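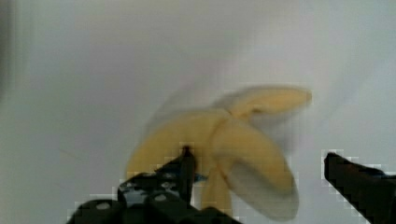 Home | Grants | Reports | Shop Network | Contact

Letden Fruit Share – second progress report to the Benalis Fund
August 29, 2026

You asked for a frank account of how the banana money is being spent, so we have left out the cheerful parts of the last report.

We have now handed out 1,728 bananas through the snack tables at Letden and Stirau. The figure comes from delivery notes and it flatters us. It tells you what left the crates. It says very little about what was eaten, and the first report should not have treated the two as the same thing.

At Stirau we weighed the food bins for part of August. On those sheets 633 bananas are down as "peeled, not finished". Some of that will be skins with a bit of fruit left on the end, as the sheet gives no way of telling a mouthful from a half. Even so, it is a poor result and we don't think better posters will fix it.

Aksoy, our supplier, puts the waste down to ripeness and has offered to send greener fruit. We are not convinced. Green bananas were left in the bowl at Letden until they turned, and then everyone wanted them on the same afternoon. The trial of ready-peeled fruit did worse again. Once the skin is open the flesh browns and goes soft, and people pass it over for a whole one.

What we have changed:
- deliveries now come in 3 smaller drops
- nothing is peeled before it reaches the table
- the bin sheet has separate columns for skins and fruit

We had also planned a tasting day. It has been dropped, as the last one was popular and made no difference to the bins afterwards.

Spending is within budget, mostly through the missed tasting day and not through any cleverness on our part. We would like to keep the unspent sum for 2 more months of weighing at both sites. If the new columns show the same waste, we will suggest moving the money to apples – or handing it back.

The bin sheets are available on request.

Contact us | © Letden Fruit Share | Back to top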